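Print this page | E-mail this page

November
By Maribeth Umali

A month of folding, from the tool's side

I've been promising a gallery from the Hattar work since summer, and every time I sit down to do it I end up cleaning out my downloads folder instead. So it's a short one. If you're new here, Hattar is our effort to teach a two-fingered arm to handle clothes, and the way we teach it is by doing the job ourselves, over and over, with a hand-held version of the same fingers. You squeeze, the fingers close, the camera on the tool records everything, and later the learning system chews on it. That's my job most mornings!

We set ourselves a goal of 400 good demonstrations for the first round. We ended with 328 that passed review, and I'm calling that a win, partly because I know what the other ones looked like (I threw a sock across the room in one of them, and the sock was the best part).

A word about the names, which people keep asking me about. Undow is the hand tool. Dradier is the program that trims the recordings and lines up the finger positions with the video. Lallix is the model that learns from it all, and it has been through 4 versions so far. I didn't pick any of these and I still mix up the first two when I'm tired.

The approach is my favorite part of any clip. Fingers wide, cloth lying there in a heap of creases, and you have to decide where to go in. I like a seam if I can get one, or a fat fold that stands up a little. Early on I was going in way too fast, and Dradier would cut my approach down to almost nothing, so there was hardly anything for Lallix to learn from. Now I count to two in my head before I close.
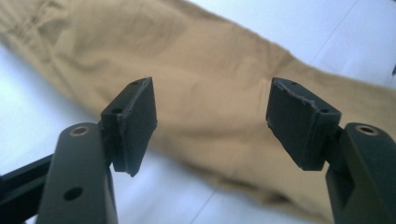 How many demonstrations does it take before the model can do a fold without help?

For one simple fold on one kind of garment, we started getting decent tries after 33 clean recordings, but anything it hadn't met before (a new fabric, a different starting heap) sent it right back to pawing at the table, so the real answer depends on how much variety you feed it.

Khaki-colored cloth, fingers open, both pads showing some mileage. Look at the top edge of the right one — the rubber is torn into a ragged little lip. The left has a rough corner of its own. I think the gray fingers themselves look pretty sharp with those brass-ringed holes, so at least something on the tool is aging well.

Pads are a sore subject for me. A worn edge grabs cloth differently than a fresh one, and thin cloth is where I feel it most, because a loose flap can drag a thread before I've even closed up. I used to swap pads whenever I felt like it, which made a mess of our notes. Now I write the pad change in the log before I record anything else, and Lallix gets a mix of old and new to learn from. My own hunch is that the mix helps. I can't prove it yet, and I've lost an argument over it once already.

A few other things from this round, for anybody starting a collection of their own:

Keep the bad grabs where you missed and then fixed it. I was tossing those for weeks, thinking they'd teach bad habits, and then the third Lallix version would miss a hem and just sit there with nothing in its fingers, perfectly happy. It had never seen anybody try again. I've gone back and rescued as many as I could find.

Mess up your starting heap. My heaps all looked alike after a while — I have a way of dropping pants, apparently. Dropping them with my other hand did more for variety than anything clever we tried.

Take breaks. My grabs after lunch are sloppier than my grabs before it, and I could pick them out of the recordings without looking at the clock.

Next round is towels, then shirts with buttons, which I'm dreading. I'd like to have the slow approach clips sorted before then so the new folks can watch a couple of them first. If you've found a pad material that holds up longer on canvas and twill, please write to me. I have a drawer full of the other kind.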